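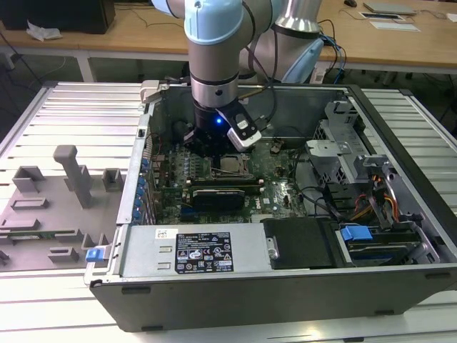
Tultholm builds and rents robot work cells for companies that take apart used office computers. Our main product is the Roketwood cell, a single arm on a slotted aluminum bench with a gripper and a camera mounted next to it. The cell works on a tower laid on its side with the panel off, so the gripper can come straight down over the processor socket and the parts around it. A gray fixture tray sits on the bench to the left of the tower. We design the trays ourselves, and customers can order one to fit their own parts.

We started in January in a rented unit in Gastville and moved to our present shop on Tapia Road the same year. There are 19 of us now. We have 33 cells out with customers, on monthly rental or sold outright. Rental covers the arm, gripper, fixtures, software updates and two service visits a year.

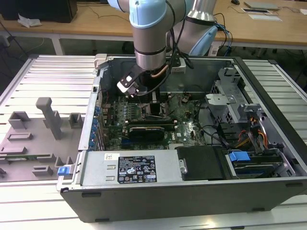 Roketwood cell with the gripper over the heatsink area of a desktop tower.

Each cell ships with setup files for 83 tower models. If yours is missing, send us one unit and we will add it at no charge.

Shop visits are by appointment. Page updated 26 August 2024.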